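The club vote went 11 to 9 for a simulated robot over a real one, and I was one of the nine. I wanted something that hummed and pinched fingers. What I got was a login and a folder named Stornance, which is what the students call our project after rejecting every name I liked.

Raymonde Thibodeau runs the club and has the patience of a parked car. Her rule for November was that each team had to get the arm to pick one thing out of a pile and keep hold of it. I was put on a team with Cherry Mae Malabanan, who is a sophomore and types faster than I think. We got the cup.

I wrote the first grasp script myself. It ran 300 lines and sent the gripper straight through the floor, which the simulator allowed without comment. Cherry Mae's version was 20 lines. I have decided to call this collaboration.

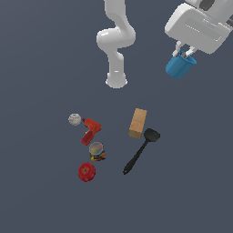 The blue cup, in the gripper. Baseball, drill, can, apple, block and spatula still waiting their turn.

The tilt bothers me more than it bothers anyone else. We close the fingers on the cup and it ends up leaning like it's had a long evening, and Raymonde says a lean is fine as long as we know why it leans. We have two theories. Mine involves friction. Cherry Mae's involves my having typed the wrong angle, and she has offered to show me the line.

So we left the computer in the lab grinding through 2,000 tries overnight, with the starting spot of the cup nudged a little each time. By breakfast it had 1,394 good grabs — a number I have now told to my dentist.

Next up is the spatula. It's lying flat, it's thin, and I said out loud in front of witnesses that it would be easy.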